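Robot Learning Lab, Unit 4: Collecting demonstrations
Handout, Dundgate campus. Bring to Thursday's session, there are no spare copies

Last week = what a policy is. This week = where the examples come from. Short version: you. Everyone drives, everyone labels.

Task for this unit is the med cart. Vial out of the open drawer, up onto the top tray, let go, arm clear. One vial per episode. Sounds easy. Glass is small, the cap is most of what the camera sees, and the drawer has other stuff in it on purpose (boxes, other vials).

Terms, quickly
Episode: one attempt, start pose to end pose.
Demonstration: an episode good enough to train on.
Observation: all camera views plus joint positions at one time step.
Action: what the operator commanded, NOT where the arm ended up. People mix these up every term and then their plots make no sense.

The part to go slow on is the carry over the front rim of the tray. Too low and the fingers catch. Too high and the operator starts hunting around for the tray, and the model will learn the hunting too. 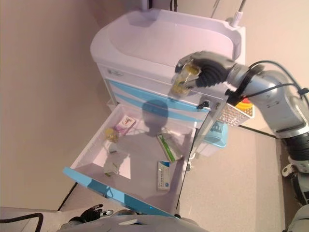
So: steady speed, no stops in mid air longer than you need. If you have to pause to think, fine, but flag the episode as "hesitation" afterwards. We keep those in a seperate folder and train with and without them.

How many
Target for the class is 700 episodes. We have 281 from the Banus group, all recorded in April, same cart. Their drawer layouts were nearly all the same so don't lean on them too much. Each pair does 17 per slot. If you finish early do not keep going, hand over.

Vary these between episodes:
- which vial you pick
- lying down or standing up
- where the boxes sit and what angle
- drawer position, a little

Don't vary: the instruction text, the camera mounts.

When is it a success
Vial on the tray, hand off it, arm away from the cart. All three. A vial dropped from a height that happens to land ok is a fail for our purposes. Mark it fail, reason "drop".

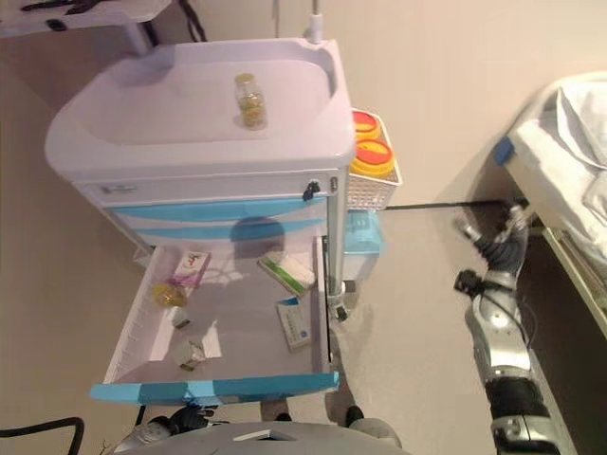
Fig. 2. Vial on the top tray, drawer still open.

Keep the fails! Don't delete anything. The Reinholz set threw out every bad run and later there was no way to train a success detector from it. We need both.

Labeling
Do it the same day. Per episode: success/fail, reason if fail, object, start frame, end frame. Start frame is the first frame where the arm moves, not when you press record. End frame is when the arm has stopped. Up to 200 still frames at either end get trimmed by the script, more than that and it throws an error and you fix it by hand.

Wrist views
Each episode has head and wrist streams. Watch the wrist one before you label, at least at double speed. Head view loses the fingertips when the hand is down in the drawer. Wrist view tells you whether the hand is open or closed, and that's the signal you need for marking the release.

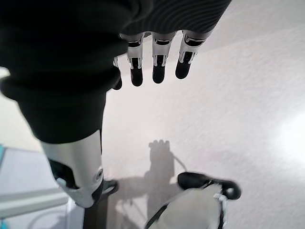
Check the timestamps match between streams. If the wrist stream lags head by more than a couple of frames, write it in the log and tell the next pair. Bustasham (the recorder software) says "sync ok" even when it isnt, so look yourself.

Before next time
1. Read sections 1 and 2 of the imitation learning notes.
2. Label all your own episodes plus five from another pair. Compare. Where you disagree on success, write one sentence on why.
3. Plot action vs. joint position for one carry. Bring it printed.

Late labels hold up everyone's training run so please don't. Room opens at 9, e-stop check first, then drive.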